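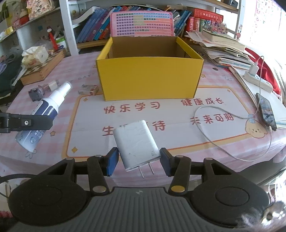 "I started with one drawer," says the woman who runs the sorting table at Gallside, laughing a little, "and that was 31 chargers ago!" She likes a box with no lid, because then you keep putting things in it (her sister swears by lids, and they've argued over it for years).

Chargers, spray bottles, the small stuff off the shelf, it all gets a turn on the checkered cloth. "My kids did their homework on one just like it, so I'm soft about it," she says. "I wipe a thing down, I decide, and then I put the kettle on."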